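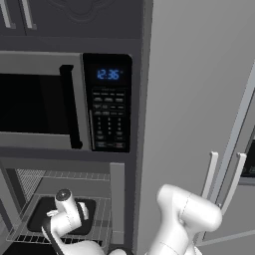

Siriporn Meesuk writes that every card she has bought since June has curled up like a potato chip, and would I please say something useful about it before she starts mailing people scrolls.

Gladly. Paper curls when one side takes on more moisture than the other, and a card with a coating on the front and plain stock on the back is going to do that every summer of its life. Stack the cards face to face and back to back, put a clean sheet of printer paper on top and bottom, and set a heavy book on the pile overnight. A cutting board with canned goods on it also works, if your heavy books have all gone to the thrift store. Skip the iron. I own a card with a perfect scorched triangle on it, and it was supposed to be a sympathy card.

More from the desk drawer:

Envelopes that sealed themselves. Put them in the freezer, inside a zip bag with the air pressed out, for an hour or two. Slide a butter knife under the flap while the paper is still cold, starting at a corner. You'll save most of them. The rest become grocery lists.

Licking. Stop it. A damp sponge in a saucer does the job, and a glue stick does it better. Run the stick along the flap only and press from the middle outward so the wrinkle has somewhere to go. After 13 envelopes you'll have a rhythm — before that you'll have glue on your sleeve.

Ink on shiny paper. Gel pens smear on metallic stock for longer than you'd believe. Test one on the inside of a flap and rub it with your thumb after a few minutes. If your thumb comes away gold or blue, pick another pen.

Straight lines. Rule dark lines on an index card, slip it inside the envelope, and write over what shows through. On dark or lined envelopes nothing shows through, so tape a ruler's edge lightly to the outside with low-tack tape. Stick the tape to your pants first to take some of the grab off it. (Clean pants.)

Folding thick stock. Anything in the 130 lb range will crack if you just bend it and hope. Score it first with an empty ballpoint pen or the back of a table knife, then fold so the groove ends up on the outside. Yes, outside. It looks wrong and folds right.

Storage. Stand envelopes on edge in a shoebox, flaps open if the box is wide enough, and keep the box in a closet in the middle of the house. Basements are for people who like their stationery pre-sealed.

Wenceslao Chávez wants to know if old rubber bands are all right for bundling. They aren't. They dent the edges, then melt onto them. Cut a 3-inch strip from a paper bag, long enough to go around the stack, and tape it to itself.

Wax seals next time. I'm still getting the last batch off the counter.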